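4.2 Where the cleaning kit ends up

The washroom sinks gave us our richest material, and we were delighted by how much a small counter can tell! Of the 119 cleaning rounds logged in the Borncombe building, 82 included a stop at a vessel sink, the kind that sits on top of the counter and leaves only a narrow strip of stone on either side. Cleaners have to park their kit somewhere on that strip, and where they park it shapes the rest of the job (see also Szalai's notes on tray placement in Section 2).
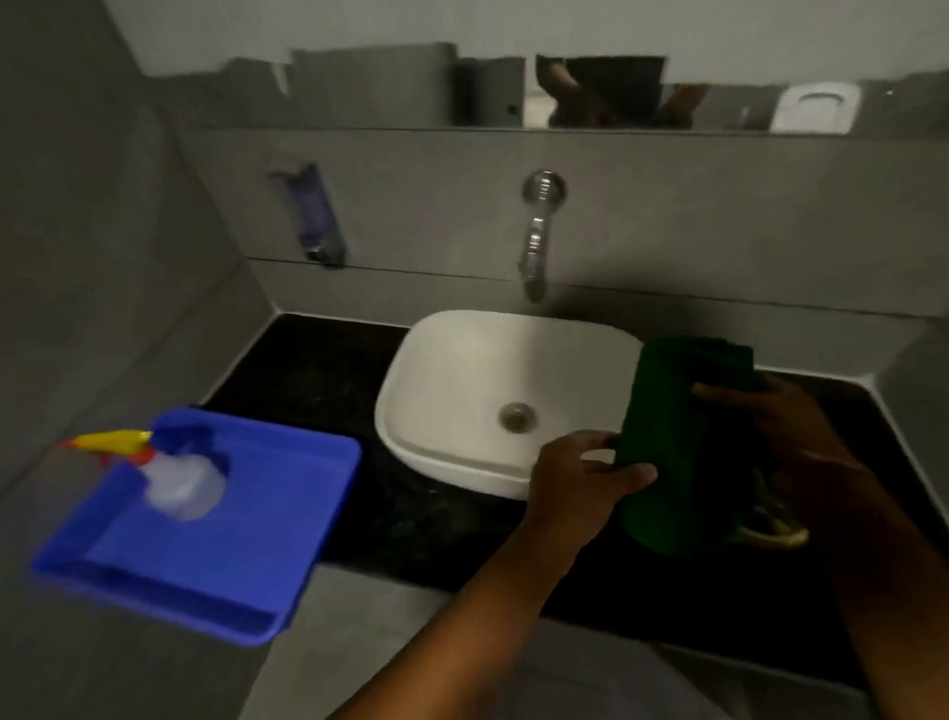

Figure 10. Vessel sink on a black granite countertop, with a blue tray holding a spray bottle at the left and a green object held in both hands at the right side of the sink.

In Figure 10 the tray sits to the left, slightly over the front edge of the counter, and the bottle lies on its side within it. We saw this overhang again and again, and we find it fascinating: a square sink takes up so much of the depth that a tray of ordinary size has few other spots to go. The wall-mounted faucet and soap dispenser help a great deal, as they keep the stone itself free of fittings. Rounds at counters with deck-mounted faucets, which we turn to next, show a very different pattern, with the tray often left on the floor by the door.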